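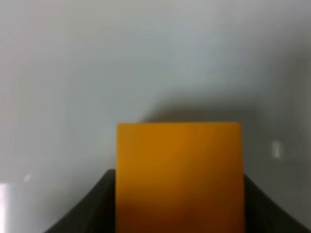
Slide 1. Orange block, matte, with no printing on its face.

Speaker notes: Conceição Baptista, Seixas Learning Materials. Allow 15 minutes.

Good afternoon, and thank you for the invitation to Durkden. My subject is the plain block and its place in the early classroom.

The block on the slide carries no letter, number or picture. Our Drulport collection holds more than 800 pieces, and we keep the unmarked ones on a separate shelf. Children are free to decide what such a piece will be — a door, a wall, a slice of cheese.

(Pause. Pass the sample tray to the front row.)

On color: please note how the orange darkens toward the lower half, where less light reaches it. Teachers who sort by color should do so near a window. We moved our own sorting table in November.

On storage: one shallow tray per color, 60 pieces at most. Larger trays are difficult for small children to carry.

(If time is short, go directly to the Eteven handout, page 2.)

Questions will be taken at the end.

Filed under: Talks & Handouts, Early Years

Search this site Go

Comments
marla_k: Is the handout still available? The page 2 chart would be useful to us.
T. in room 4: We tried the window table. Sorting goes faster now.
dpw: Do the trays need lids?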